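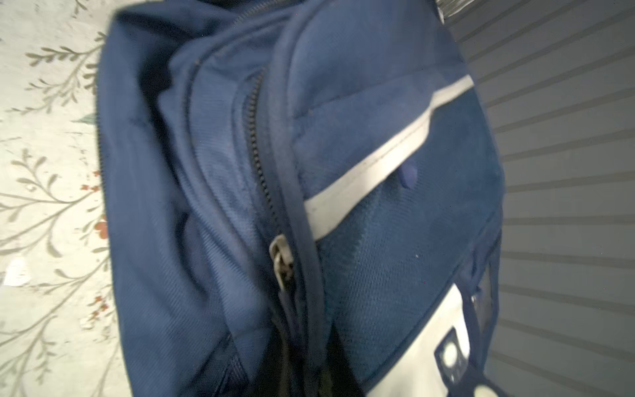 Build the table before the brain

Posted 01/01/2024 by the Wokum workshop

Most people who start on a pair of home robot arms want to talk about software. I think they should spend the first month on the table. I share a workshop in Wolotberg, and the part of our build I would defend hardest is the aluminium rail both arms bolt to. It cost more than I liked and it looks dull.

Our first version sat on a desk, and the bases crept 2 mm in a week. We blamed the code for 30 evenings.
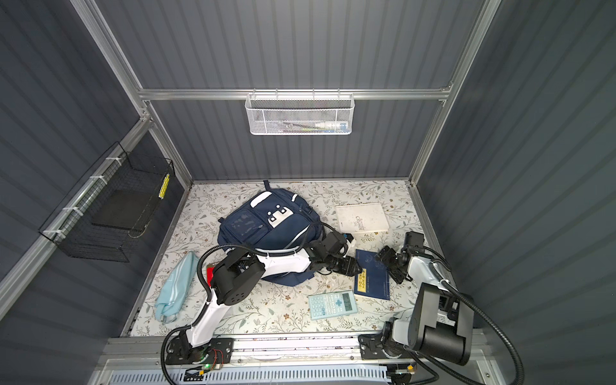
The other thing I would defend is ordinary clutter. The Boslow plans, which plenty of us started from, tell you to practise on foam cubes. A cube is easy to hold and teaches you very little about zips, straps and soft corners. A backpack changes shape every time it is touched. I would take one hard object over 100 easy ones.
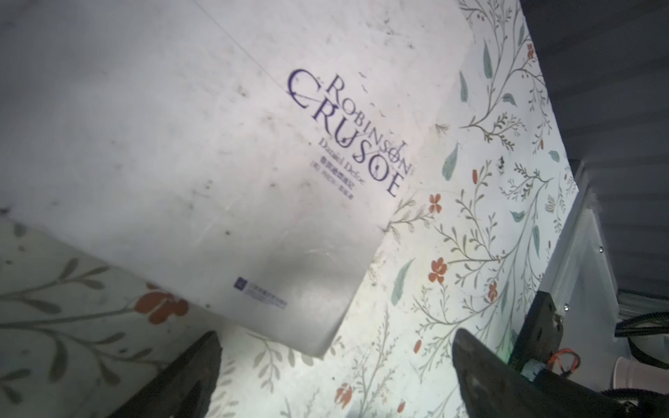
Flat things are where I disagree with the Rolland crowd, who say a two-finger gripper should be kept off paper altogether. I think that gives up too soon. Our Robinson Crusoe has a slippery-looking plastic sleeve, scuffed and creased, and it is a better test than anything you could print. If the fingers can't get under an edge, change the fingertips – three sets is a fair budget – and try again.

Faster motors can wait. Ours will stay as they are until February at least, and I'd sooner buy cable ties.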